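Omari Hand-Held Gripper Pair — bench collection set

Supplied as a matched left and right pair for recording two-handed bench tasks. Each unit is wired; plan the cable run to the near side of the table before ordering extensions.

Budget notes
Lead time: 30 working days
Spare finger set: order code 129, one per gripper
Service plan: 4 visits over the contract term
Power and mounting hardware are quoted separately.

Work surface
A flat white board over an ordinary table is adequate. Allow for replacement boards where inks, powders or pigments are handled — stains stay in view for every later recording. Leave floor space on both sides of the table if rails or stands are to be fitted.
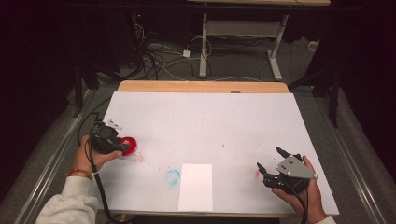
Left gripper holding a round red part close to the board; right gripper at rest near the right side.

Not included: table, board, rails, stands, host computer.

Quotations: Olga Iglesias, equipment sales. Orders for more than one pair are scheduled by Hooman Heydari. Prices reviewed each March.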